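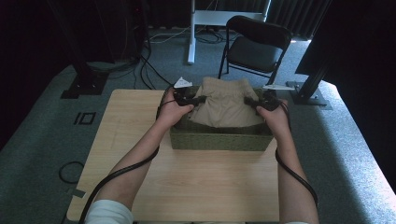

Went out to Brutville to see the Clokow build, finally, after putting it off most of December. Clokow is a pair of home-built arms meant to do laundry chores, and it lives in the Goodwin workshop, which is a shared space behind a tile store. You go in past the loading door. The part I wanted to see was the hand-held gripper work, where a person does the task with the same kind of jaws the arms will get. So: pale table, olive-green woven basket, folded beige cloth, a black gripper in each hand, both pinching the top edge of the cloth and bringing it up a little over the rim. Slow going. More on that below.

Posting this 30 Dec 2025, notes typed on the train and barely cleaned up.

Getting there. Bus from the station, 41, get off at the car wash and walk back. The sign for Goodwin is tiny. Parking is fine if you drive, they share the tile store lot. Bring a sweater. Heating runs on a timer and it had gone off by the time I got in.

Định Đồng met me at the door and did the whole tour. He started Clokow at home on a kitchen counter, with one arm, moved it to Goodwin when the second arm wouldn't fit next to the toaster. Now he has a corner plus a shelf plus (he admits) half of somebody elses shelf.

First stop, the parts shelf. Printed jaws, lots of them, all versions. Early ones have flat faces and they polish smooth after a week of towels. Then a batch with ridges, which left marks on anything thin. Current ones have a rubber pad glued on and a slight curve so the tips touch first. He let me squeeze them. The tips-first thing makes a real difference on thin fabric, you can get one layer without dragging up the one under it. Not every time. I got two layers more often than one.

Springs are from a hardware store. The first set was too stiff and his thumb hurt by lunch so he went down a size. I asked about a force sensor and he laughed, then said maybe in spring.

Then the firmware, called Fletedeo, which he wrote himself and named after a typo. It reads how far the jaws are closed and stamps the time on it, one stream per hand. Whole problem for two months was the clocks drifting apart. Left hand would be closing on a cloth the right hand had already let go of, at least acording to the file. Fixed now by running both off one board. That means cables. I said go wireless, everyone says go wireless, he's tried it, dropouts. So a cable off each gripper and you learn how to stand.

My turn on the grippers. Notes as I wrote them:

- heavier at the front than I expected, wrists notice
- you want to use your fingers and can't
- corners are easy, middle of an edge is hard
- cable on the right side kept getting behind my elbow
- don't look at the jaws, look at the cloth (his tip, it works)
- folding in half ok, folding in thirds a disaster

The basket is the hard part. I'd figured a basket is just a box. But the sides stop your hands coming in low, so you have to come from above and grab whatever edge is up there, and if you grab too deep the jaws catch on the weave. Định's trick is going in at the two upper corners and lifting both sides together. Take one side first and the cloth twists and you spend the next minute untwisting it. He does it nicely. I did not do it nicely.

Light table was his choice too. He had a dark one before, and black grippers on it were a pain to pick out in the recordings. Other stuff he changed this year:

Carpet under everything. Quieter, and dropped screws don't roll to the far wall.
Paper tags on things. Masking tape labels fell off in the cold.
Shorter sessions. Used to go an hour straight, files from the last part were junk.
One cloth at a time. Piles come later.

The count is up to 2,478 lifts logged, he keeps it on a whiteboard and updates it by hand. Some from Goodwin, some from home. Doesn't throw out the bad ones, puts them in a seperate folder. I liked that folder. He played back a few and you could tell what had gone wrong from the jaw plot alone: closes all the way to zero, nothing in it.

After that, the arms. Only one was powered. The other had its shoulder off, waiting on a bearing that got shipped to the wrong Brutville (there are two, who knew). The working one did a pick from a flat surface with a dish towel, 5 tries, got it on 2 of them. On the misses it closed just above the towel and lifted air, very confidently. He thinks its a height offset in the mount. I think the mount flexes, I put my hand on it and it moved. We went back and forth a while. He's going to clamp a dial indicator on it and find out.

No basket picks with the arm yet. He doesn't want to try until the flat ones are better. Fair enough.

Stuff I asked and what I got back:

Cost? Didn't want to add it up. Motors are most of it, the jaws are basically nothing.
Can you copy the jaws? Yes, files go up when he's happy with the pad glue. Current glue lets go if it gets warm.
What about jeans? No.
Does it need two hands at all? For small things no. For anything you want to come out of the basket still sort of folded, yes.

Coffee at the tile store, they have a machine and don't mind. Talked to a guy building a bench-top loom who wanted the Fletedeo board for something else entirely, left them to it.

If you're going: message Goodwin first, the door is locked after four. Closed shoes. Wear a shirt with sleeves you can push up, mine kept getting in the jaws. Ask to see the old jaws in order, best part of the visit for me and he won't offer unless you ask.

Stuff I'm stealing for my own build: rubber pads, tips-first curve, both grippers on one clock, the bad folder. Stuff I'm not: hardware store springs, mine are already worse.

Going back when the bearing comes. Will add the jaw measurements here once I find the page I wrote them on, it had a coffee ring and might be in the other coat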